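Is it worth paying for a "PC health check" on an old desktop?

Asked by tallow_lane, 2020-02-17

There's a repair counter in Florcombe, Stomus, offering a full health check on desktops. My machine is slow to start and the clock keeps going wrong, otherwise it does what I want. They say the check covers 100 points and you get a printed report. I rang and asked what the points were and the lad couldn't name many. Has anyone had one of these and felt it was money well spent? I only do letters and the household accounts. 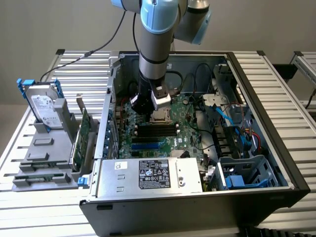
Answers (3)

Sorted by: oldest first

Kwak
I had one done last March at a different place and I'd say no. The report was long, but a lot of it was things like "keyboard detected". Then at the bottom it told me I had 3,344 registry errors and should buy their cleaner program, Stisevero. I didn't buy it. Computer carried on exactly as before. Any figure that big with no explanation next to it is there to frighten you, in my opinion.

Ask them for the list in writing before you hand anything over. If they won't send it, there's your answer.
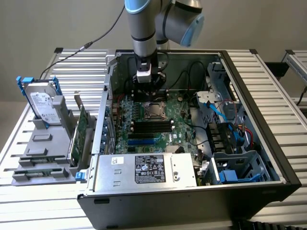 A clock that keeps going wrong is worth looking at before you pay anybody. If it loses time when the computer is switched off at the wall, the usual cause is a flat battery on the main board, and no health check is needed to work that out. It's a small round coin cell, and on a Dell board like this one it sits over on the right side, in plain view once the side panel is off. Look at what's printed on the old one and buy the same. Switch off and unplug first, obviously, and you'll have to set the date again afterwards. If the clock is only ever out by exactly an hour, leave the battery alone and check the time zone.

Kastriot Kelmendi
Mostly agree with the above, though I wouldn't write off every shop. I used to do repairs and a decent check takes a while: test the disk, test the memory, look at the temperatures, clear out the dust. That is 2 pages at most. What I don't believe is anyone getting through a hundred separate tests at a busy counter.
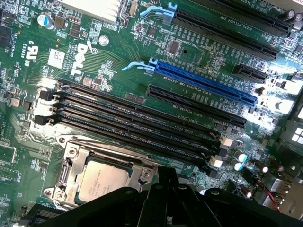 For slow starting, look at what loads when you log in and turn off whatever you don't use. It costs nothing. If it's still slow and you have an old spinning hard disk, a solid state drive will do more than any tune-up - but copy your accounts somewhere safe first. I have seen shops advertise "1,000% faster" and I'd walk straight past those.

pennywhistle9
my brother in law had the check and was happy with it but he is happy with most things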